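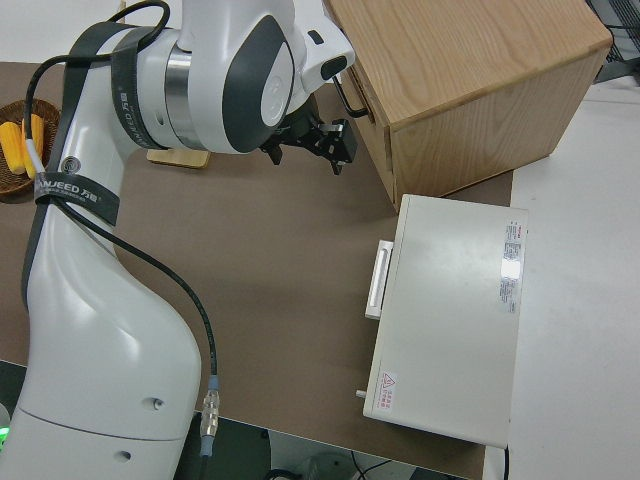 Re: [clirville-practice] Tow hearing deadline, has anyone gotten an extension?

Hi Zaid and all,

Yes! I've had two of these now, both with Cimetti Towing on the other side, and I got a late hearing in one of them. Comments mixed in with yours, sorry if the quoting comes out funny on your end (my mail program does what it likes).

> On behalf of Zaid Nassar:
>
> My client's van was towed from the lot behind the Odukoya Building in February. She was out of state with her mother and didn't open the notice until 17 days after it was mailed. The city form says you have ten days to ask for a hearing. She's already paid $693 to get the van out.

First thing I'd look at is where they mailed it. In my winning case the notice went to the address on an old registration, and the client had updated it with the state months before. The hearing officer wanted the printout showing the date of the change, so bring that if you've got anything like it. If the notice went to the right place and she just wasn't home, that's harder, and it's pretty much how I lost the other one. I'd still file. Attach her plane tickets or whatever she has.

> Does paying the fee waive the hearing? The woman at the counter said it did.

They told my client the same thing! I asked for it in writing and got nothing, and then the hearing officer let us go ahead without a word about it. Look at the receipt, though. Cimetti has a newer one with a line above the signature about giving up claims, and if she signed that version I'd want to read it before saying anything else. Could you scan it and send it to me off list?

> Also, what's it cost to appeal if we lose?

Filing was $100 when I did mine, plus about three hours of my life in that hallway with the broken vending machine. My client's whole bill was $2,744 by then, with storage, so it was worth it to her. For $693 I'm less sure. You might call the lot owner first. Clamon Property manages a bunch of those downtown lots, and they refunded one of my people after a single slightly grumpy letter. I can dig that out for you tonight if you want it.

Oh, and does she have photos of the signs? Go look at them yourself if she doesn't. The one by the alley entrance used to be behind a dumpster.

Marcy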